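The Box in the Hall Closet

Every family has one relative who keeps the recipes, and it is never the relative who cooks. In mine it was a great-aunt who lived on crackers and canned peaches and owned, at the time of her death, around 3,000 recipes on index cards. She had typed many of them. She had made, by the best family estimate, the fudge.

I inherited the cards last November, along with a floor lamp and a set of opinions about margarine. I had no plan for them. I put them in the hall closet next to the vacuum, where they stayed until I went looking for a vacuum bag and lost an entire afternoon to gelatin.

Anybody who has spent time with old recipe cards knows about the gelatin. It comes in waves. You get a decent run of pot roasts and then, without warning, eleven salads that wobble. There is lime with cottage cheese. There is lemon with tuna, marked "good for company," which makes me wonder what company had done. A card headed "Prellum Luncheon Ring" calls for a whole can of tomato soup and says to unmold it "with confidence." Prellum is the town where she taught school, and I have asked people there about the ring. The older ones change the subject.

What the cards don't have is instructions. I mean this almost literally. A cook who already knows how to make a thing doesn't write down how to make it, she writes down the part she forgets. So there is a cake that consists of six amounts and the words "usual oven." There is a stew that ends at "add the rest." My favorite is a bread recipe from somebody in Fevville that reads, in full, "Flour till it feels right. You know." I don't know. I have now failed to know on four separate weekends.

People who collect these things for a living, or at least for a hobby that has eaten their living, are cheerful about the gaps. The Fevville Historical Room, two flights up over the old bank, has a community cookbook collection of 1,853 volumes and a space heater. Most are spiral-bound, put out by churches, garden clubs and one bowling league. I went up in the morning meaning to stay an hour and came down after four with a stiff neck and a strong desire for date bars.

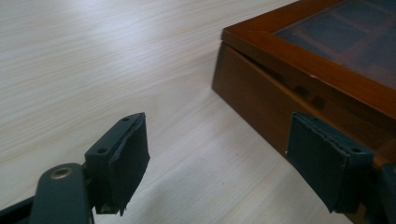
So what should you do with a box of old family recipes? Read all of them once before you throw out any, copy the handwritten ones first, and keep the stained cards no matter what is on them, as the stains tell you which ones got cooked.

The stain rule is widely held in Fevville, and I've come to believe in it. My great-aunt's cards are spotless, as you'd expect from a woman on crackers. But mixed in with hers are perhaps forty that belonged to her mother, and those look as though they were used to put out a fire. One for molasses cookies has gone see-through with butter. I made them. They are the best cookies I have ever had, and the card is so greasy it can't be photocopied.

Copying is its own swamp. I started with a scanning service called Cliver, which sends you a padded mailer and a cheery note, and which returned my first batch filed under "Receipts." In fairness, a number of them do say "receipt" at the top, in the old spelling. Somewhere there is a computer that believes I spent two cups of lard on a Mrs. Somebody. After that I typed them myself, at the kitchen counter, at a rate I would rather not share with my editor.

Typing them made me slow down, and slowing down made me nosy. You begin to notice the gossip. Recipes in those days came with a name attached, and the name was a kind of signature and a kind of dare. When my great-aunt copied somebody's coffee cake and wrote "hers is dry" in the corner, she was keeping score. There are three cards for the same chicken pie from three different neighbors, and each one leaves out something the other two have. I laid them side by side and worked it out. All three women had given away the recipe, as good manners required, and all three had made sure it wouldn't work.

I tried the reconstructed pie on some friends, who were polite. It needs salt. I suspect a fourth card.

The trade in old recipes has picked up lately, and there is money in it, if not for me. Sandhu, a small press two counties over, has been printing facsimiles of church cookbooks in runs of 2,000, on nice cream paper, with the typos left in. They sell out. I bought the one from a Methodist supper club and read it in bed like a novel. The pickles chapter has a villain. The buyers, the press tells me, are mostly people under forty who have never met a molded salad socially and want to make one for a party. They have no fear. I hope they also have a backup pizza.

I asked the press whether it might want my great-aunt's collection. There was a thoughtful pause, and then a question about how many of the recipes were gelatin. I gave my answer. There was a second pause.

So the cards are still in the hall closet, though they have moved up a shelf. I'm through the meats and most of the pies. The section marked "Hot Dishes, Misc." I'm saving for February, when my standards drop. And last week, stuck behind the divider for Punches, I found a card for the fudge, in her own typing, with a thumbprint of chocolate square in the middle and no oven temperature, on account of fudge not needing one. I had to look that up.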